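Subject: Re: [tableware] Otilano seconds, worth the postage?
From: Ojārs Lukoševičius
Date: October 23, 2018

On the Otilano question, Đỗ wrote:

> I've had a reply from the shop. They say the seconds are the same
> clay and the same glaze as the full-price range and only fail on
> "minor cosmetic points". 40 pieces to a crate, mixed, no choosing.
> They also say square plates stack better than round and take up
> less of the cupboard. I'm minded to order before November. Does
> anyone want to split a crate?

I'd want to know what a minor cosmetic point is before I sent anybody money. When Binora sold off their seconds the wording was much the same, and my share had two bowls that rocked on a flat table and a jug that dripped down its own front. A jug that drips isn't cosmetic. I wrote to them, got a very pleasant answer and no refund.

Same clay and same glaze I can believe, as it would cost them more to keep two lots going. It says nothing about the firing. Could you ask whether the seconds have been checked for crazing, and whether they'd take back a piece that leaks? If the answer comes back with the word "character" in it, I'm out.

As for mixed crates, I've never seen one that was mixed in the buyer's favour. You get the colour that didn't sell. Zudov's last one was said to hold a bit of everything and I still have the egg cups.

The stacking claim is the one I really don't buy. Square plates stack well with the very same square plates and with nothing else in the house — put a round one in the pile and the lot slides. They also have corners, and corners chip. The pale pink one here has a slightly raised rim and rounded corners, and I'd trust that shape a good deal more than the sharp-cornered sort, though I'd still want to see ten of them in a pile before I agreed that they save any room. Put me down for a quarter of a crate if they answer about the leaks, otherwise leave me off.

Ojārs

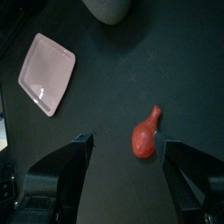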